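**Robots learn to hesitate, and get more done**

*Skaltari, 10th July* — Researchers at Stonuden have published a training method that teaches a two-armed robot when to stop and have another think, a skill the team admits it would also like to see in its meetings.

The method, called Bustby, tackles a familiar nuisance. Two arms sharing one worktop are each quite capable of picking something up. Put a long, slippery box between them and they tend to reach for it together, from unhelpful angles, with great confidence. Most systems carry on regardless. Bustby gives each arm a running score of how sure it is about its next move, and when the score drops, that arm holds still until the other has finished or a better view turns up.

The robot was trained on 3778 demonstrations, all steered by hand by people with patient wrists. It was then set to work on 59 household items, among them cling film boxes, scoops, garden tools and a spray bottle. Compared with the same robot trained without the pausing step, Bustby cut dropped or fumbled items by a factor of 3. It also took seven seconds longer per item, and the paper doesn't hide this.

"We spent a year trying to make it faster," said Faraji Mutiso, who led the work. "Then we let it dither a bit and the numbers went up. I have chosen not to take that personally."

Cling film proved the hardest of the lot. The boxes are long, shiny and printed all over, and a gripper that closes a little too near one end will simply swing the thing round like a compass needle.

"People ask for the backflip," said Subira Rashidi, who designed the tests. "I can offer them a robot that picks up kitchen supplies with some care. It's a quieter sort of video."

Bustby doesn't yet cope with soft items such as bags and cloths, and it can still wait too long when both arms lose their nerve at once — a state the paper calls "mutual deferral" and the lab calls "after you". Work on this continues at the Fajardo workshop, with a second set of results due in November.

The paper, training code and full list of failures are free to download from the Stonuden project page. The list of failures is the longer document.

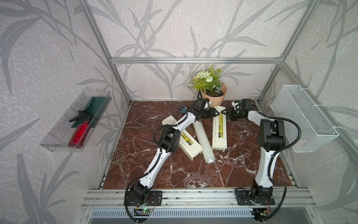
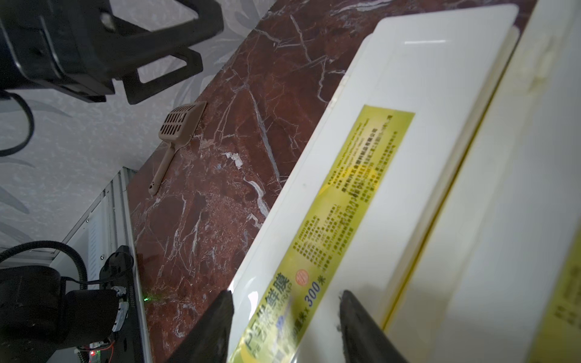 *The two-armed workspace, first with both arms over the worktop, then from close by the gripper at a box of cling film.*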